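Tips for Practicing Spelling Words at Home

If your house is like mine, the spelling list comes home on a crumpled sheet and vanishes by supper (ours once turned up in the freezer!). Copy it out right away, big and clear, and stick it on the fridge.

Two short rounds beat one long one, so try a few words at breakfast and the rest before bath.

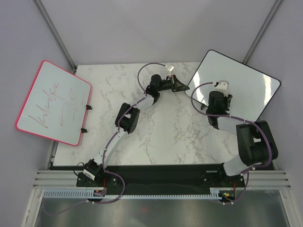 Old cotton socks make lovely erasers, by the way, and they go straight in the wash with the towels.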